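# Notes on the Reorganization of the Home Workroom

Sunday, August 16, 2020

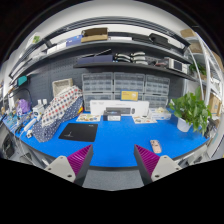
How long should small parts be kept before they are discarded? A period of one year is sufficient for most households, provided that the part can be identified and the item it belongs to is still in use.

The present entry continues the account begun in January, when the workroom at the Braltari address was first assessed. At that time the room served three purposes at once: sewing, minor electrical repair, and the correspondence of the household. No surface was assigned to any of them. The desk has since been designated the only working surface, and storage has been moved to the wall behind it.

## The wall

The principal change is the pegboard, which is dark gray and now carries the clear plastic drawer organizers. These are arranged in two rows, with three wide units in each. Clear drawers were selected on the recommendation of Lensa Birhane, who maintains a similar arrangement for her beadwork and has used it without labels since moving to Stendano. I have adopted labels for the time being only where two kinds of screw resemble each other closely.

The shelf above the drawers is reserved for items required weekly. The navy box stands at its left end, and the coiled cables have been gathered into two stacks in the middle. Cables were the most difficult category. Every cable without a known device was placed in a bag and held for one month; at the end of that month, 2 were reclaimed and the remainder went to the electronics collection in Tilahun.

The top shelf is intended for boxes that need not be opened more than once or twice a year. It is fuller than I would wish. Original packaging accounts for most of it, and a decision on packaging will be taken when the warranties have been reviewed.

## The desk

The bright blue surface was retained against advice. Kiros Shiferaw considered it distracting and proposed a neutral covering, which was priced at 121 before delivery. The sum was judged excessive, and a dropped pin is easily found on blue.

Permanent residents of the desk are limited to the following:

- the mouse pad, in black
- the wicker basket, for work in progress
- the potted plant

The polka-dot cover is also to remain. It was sewn from remnants in red, navy and white, and it keeps dust away better than the sheet of plastic it replaced. A second cover in the same fabric may follow if enough of the navy is left.

Everything else on the desk is considered to be in transit. This includes the large white box, the printed cards and the yellow sign, all of which await a final location. Telephones are exempt from the rule — it proved impossible to enforce.

## The plants

The plant with the heart-shaped leaves occupies the right side of the desk in a white pot. A smaller one has been given a place on the white shelving. Watering is carried out at the kitchen sink, and each pot is drained fully before it is returned.

## Outstanding matters

The white shelving has not yet been sorted, and its cardboard boxes will be addressed next. The Nukasden catalog lists a set of shallow trays that would suit the lower levels, although the published depth should be confirmed before an order is placed. Readers who own these trays are invited to send the inside measurement, in millimeters if possible. The shelf can accept a width of 700 but not of 800.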